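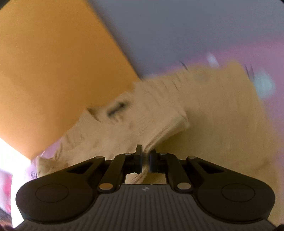
The Durkar council will take up the polling place change at its meeting tonight, 7 p.m., upstairs at the town hall. It's item 13, so expect a wait. The heat up there goes off at six and the chairs are metal. A knit like the beige one here is about the right weight for it.

What's on the table: closing the Asitz Road polling place and sending those voters to the Jansen building across the river. The clerk's memo says the old site needs a ramp and a second exit before it can be used in November.

The petition against the move has 433 valid signatures. The clerk signed off on the count this morning. That gets it read into the record but doesn't force a vote.

I asked the clerk's office if they had a price for the ramp. They don't have one yet. The memo calls the cost "significant" and leaves it there.

Bus service is the main complaint I'm hearing. The one bus that crosses the river stops running at 6:40 in the evening, and the polls close at 8.
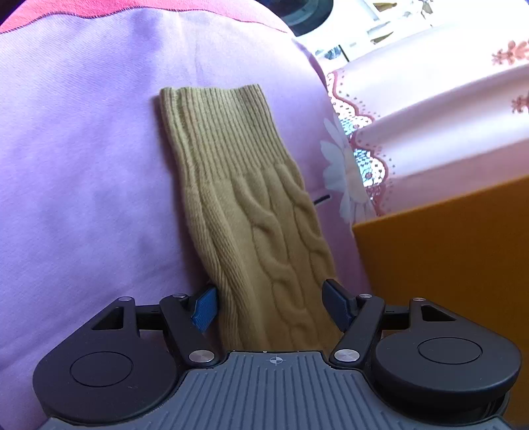 Miyuki Hayashi replied that the council could keep Asitz Road open for the primary in May and decide on November after the ramp is priced. She also wants the bus hours extended on election day no matter which site they pick.

The first part is allowed. The town code lets the council put off a site change by one election if the building passes a fire inspection. I haven't seen an inspection report for this year and have asked for it.

On the bus, the town doesn't run it. The county contracts with Adance, and any extra hours would have to go through the county board.

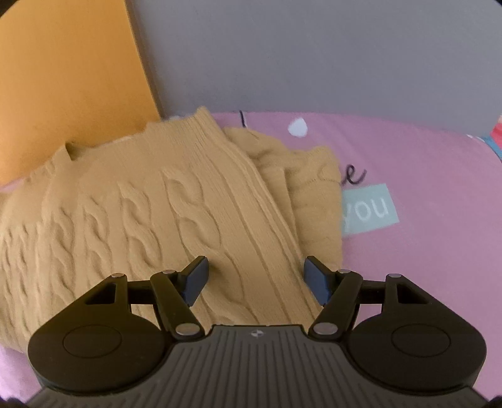
Two council members have said they'll vote no on the closure. The others haven't said. If it passes, every affected household gets a notice in the mail, and the clerk showed me the draft. It's a half-page card on tan stock, close to the color of this folded cable-knit sweater, so look for it among the flyers. The new address is on the back, in small print.

Public comment is three minutes each. Sign the sheet by the door before the meeting starts. I'll post the vote when it's in.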